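The Burik Street pool reopened in May with a new sign listing the rules, and my aunt read it twice before she paid. She had grown up 14 kilometres out, on the Ultov side, when kids from there weren't let past the turnstile.

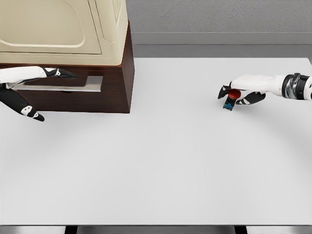
The girl at the counter asked if she wanted a locker.

"Which ones are there?" my aunt said.

"Any of them."

She took number 4, the one nearest the water, and hung her cardigan in it – then stood a while with the key in her hand.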